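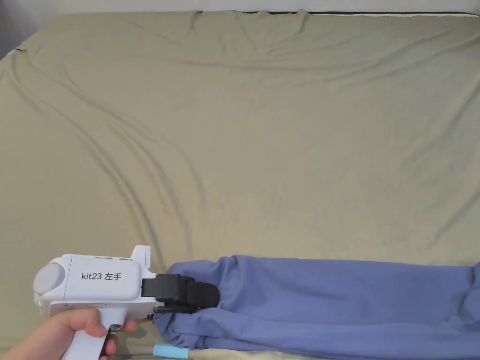
Yi-chun Lu wrote to us after the first release to ask why we bother with beds at all, when a flat table would make every fold easier to record and a lot easier to learn from. A bed sags, the sheet moves along with the cloth, and half the time the person is leaning over at a bad angle. Wouldn't a policy trained on that just learn to be confused?

It's a great question, and it has shaped a good part of this release. People fold laundry on beds! They do it at home, on top of a sheet with its own wrinkles, with whatever else is lying around. We want a robot to see that from day one. So Foltum-Bed is the part of Foltum where all the folding, flattening and straightening happens on a mattress, and it has become our favorite part of the whole collection.

Foltum-Bed: hand-held gripper demonstrations of cloth handling on beds
Data card and README
Last updated 14 January 2023

What you get

1570 episodes of people working with cloth on beds, using hand-held grippers in place of their fingers. Each episode is one attempt at one task, from the first reach to the moment the person backs away. The recordings were made in 12 homes in and near Samthorpe. Beds, sheets and lighting all vary, and we left the rooms as we found them.

Every episode comes with:

- video from a camera worn on the head
- video from a camera on each hand-held gripper
- the opening of each gripper over time
- the estimated path of each gripper through the room
- a one-line task description in English
- a success mark given by a second person who watched the video later

There is no robot motion in the dataset. The demonstrations are all done by hand, and the gripper paths get turned into arm motion afterward. If you are looking for remote-control data on the same tasks, that lives in the separate Mokgethi set, which uses the same task names so you can mix the two.

The tasks

There are 4 tasks in this release:

flatten: start with a bunched or crumpled cloth and spread it out
fold_half: bring one edge of a spread cloth over to meet the opposite one
fold_strip: fold into a long band
straighten: pull a cloth square to the edge of the bed without lifting it fully

We started with a much longer list and cut it down. Some of the tasks we dropped were fun (shaking out a duvet cover with two grippers is a real workout), but people did them in such different ways that the labels stopped meaning much. The ones we kept are tasks where two people watching the same video nearly always agree on what was being tried.

flatten is where I'd start if you're new to the data. It's forgiving, the episodes are short, and a half-good policy already does something you can see. fold_half looks simpler on paper and is much harder, mainly at the grasp.

How the demonstrations are made

The person holds a Zikum gripper in each hand. It's a pistol-style handle with a trigger, and squeezing the trigger closes the jaws. Units are labeled on the housing with a kit number and which hand they go in. Please keep left and right units straight when you add your own data. The calibration files are stored per hand, and a swapped pair gives you paths that look fine until you try to replay them, and then you lose an afternoon. Ask me how I know.

A session goes like this:

1. Lay the cloth on the bed in the starting state for the task. For flatten, drop it from waist height and leave it however it lands.
2. Start the head camera and both gripper cameras, then close and open each gripper three times in view of the head camera. We use those closings to line up the clocks.
3. Do the task at a normal, relaxed speed. Slow is fine. Stopping dead for several seconds in the middle is less fine.
4. Open both grippers, lift them clear and hold still until the recorder beeps.
5. Reset and go again.

We ask people to stop when their hands get tired. The quality drops off before they notice it themselves, and you can see it in the grasps, which get deeper and clumsier. New people usually need a practice round before anything is worth keeping. After that most of them get good surprisingly fast, and a few got so fond of the grippers that we had to pry them away at the end of the day.

Getting a good grasp on a soft surface

I could talk about this part all day. On a table you can press the lower finger against something solid and slide it under the cloth. A mattress gives way, so the same move pushes a dent into the bed and carries the sheet down with it. Early on, a lot of our episodes had people pinching the cloth and the sheet together, then tugging and wondering why the whole bed was coming along for the ride.

What works is to come in at a low angle, close the jaws a little before contact, and nudge the cloth until it puffs up into a small ridge. Then pinch the ridge. You need a shallow grip on the edge, enough to hold a narrow fold of cloth and no more.

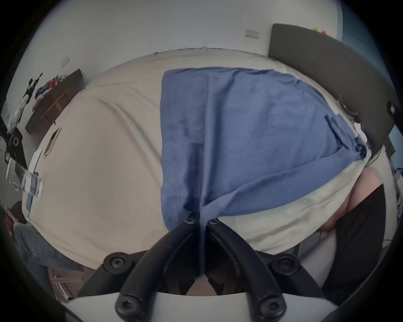
Once the edge is held, the second gripper can do whatever the task needs, and the first one should stay quiet. Small wobbles in the holding hand spread across the whole cloth and undo work the other hand has just finished. If you're recording your own episodes, watch the creases that run out from the grip. When they suddenly change direction the hold is slipping, and it's better to let go and take a fresh pinch than to squeeze harder.

The gripper cameras earn their keep here. From the head, the jaws are often half buried in cloth, and you can't tell a good pinch from a bad one. From the gripper you see the fingertips straight on. In our own training runs, leaving out the gripper video hurt fold_half more than anything else we tried. Leaving out the head video hurt straighten the most, which makes sense when you think about how far you have to stand back to judge whether a cloth is square.

The cost is that the gripper view is wide and picks up a lot of the room. Expect furniture, cables, things left on the bed and parts of people. We treat that as a plus for training. For privacy, see below.

Folder layout

foltum_bed/
 README
 tasks.txt
 calibration/
 one folder per kit, with left and right inside
 episodes/
 one folder per episode
 head video
 left video
 right video
 grippers.csv
 label.txt
 splits/
 train.txt
 check.txt
 new_homes.txt

new_homes.txt holds every episode from 3 of the homes, and none of those appear in the other two lists. Please report results on it if you report anything. A policy that does well on check.txt may simply have gotten to know the beds.

In grippers.csv the opening is stored as a fraction, with zero for fully closed. Positions are in meters and start from wherever the gripper was when recording began, so they are not shared between episodes. There's a small script in the tools folder that puts both grippers in the head camera's coordinates.

Failed attempts

We kept them! Episodes marked as failures are in the same folders as everything else, with the mark in label.txt. Many of them are good right up to the last fold, and some of the most useful clips in the set are people losing an edge and picking it up again. Filter them out if your method needs clean data, but take a look at them first.

Known problems

Dark cloth on dark sheets is thin on the ground. We're working on it.

Path estimates drift when a gripper camera gets covered by fabric. The csv has a column called trust that drops when this happens. Long covered stretches were cut, short ones were not.

Left-handed people are underrepresented, and you will notice it in which gripper does the holding.

A batch from September has the head video running slightly behind the gripper videos. The shift is listed in each label.txt and the loader corrects it for you. If you wrote your own loader, check for the line that starts with "shift".

Privacy

Everyone who recorded agreed to have their hands, arms and rooms appear. Faces and readable mail or screens are blurred. If you find something we missed, tell us the episode name and we'll pull it the same day while we fix it.

Adding your own episodes

Yes please. You need a pair of Zikum grippers, a bed and some patience with fitted sheets. Run the check script before sending anything; it catches swapped hands and missing clock closings. Leave the room the way it normally looks. Send the task line in plain words, and if the cloth did something strange, put that in the notes field. We read all of those.

Yi-chun Lu's comparison of table and bed training is linked from the project page, with the plots and the replay videos. The flatten results start on its second page.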